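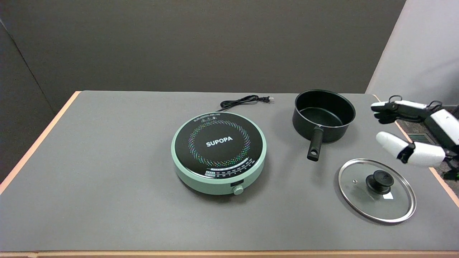
Ticket opened by Crisóforo Tovar, Thursday

Hi Genji, sorry to be back so soon! Stan's right hand is acting up again on the saucepan task. It reaches over fine, starts to close, and then the thumb quits partway and I get a grip timeout at 2,000 ms. I've had 13 of these out of 20 tries this morning, always the thumb, and I did restart the controller twice (I know you'd ask).

Reply from Genji Tsuji

No need to be sorry, Crisóforo, I'm glad you wrote it all down. Please hit the stop before you go near the hand, then check whether the cables over the top have any slack left when the wrist turns. If they do, drop the thumb limit to 1,000 in Skomex, run it again with the cooktop unplugged, and send me the log whenever you get a minute.

2 comments · 0 shares
We use cookies to keep you signed in. Accept | Settings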